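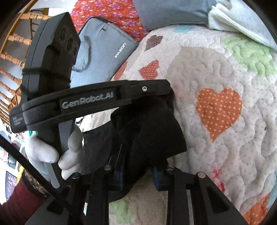 I'd been trying to get Ona Luik on the phone since March, so when she finally called me back I was standing in my driveway with a bag of groceries and no pen. "Go put your milk away," she said. "I can wait!" That's pretty much Ona.

She runs Priedītis, the little guesthouse outside Trukden, and what I wanted to talk about was sleep. Her guests rave about it. She has five rooms and no TVs, and she's read every one of the 1,427 comments people have left in her guest book (she says some of them are only snoring complaints, with names).

"People come in wound up like a spring," she told me. "They ask for the wifi, they ask for coffee. I say, have some soup first."

So what's the secret? Dark curtains, for one. And a cold room, colder than I'd ever dare at home. "You want your nose a little chilly," Ona said. "Then you pull everything up to your chin."

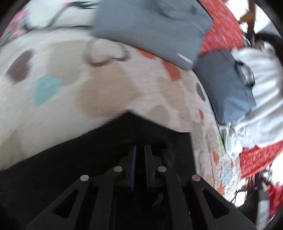
Bedding is where she gets really worked up. She can't stand a heavy comforter in summer, and she once drove 200 miles to return a set of sheets that squeaked. (Squeaked!) I asked what she'd put on a bed if she could only pick one thing, and she didn't even stop to think: a quilt. A cream one, like the one here, is her favorite, stains and all. "White looks like a hospital. Cream looks like somebody's grandma is downstairs making pancakes."

Her business partner, Reet Org, got on the line near the end to disagree about the pillows. Reet likes three. Ona thinks that's a neck injury waiting to happen, and they went at it for so long that I got my groceries put away after all.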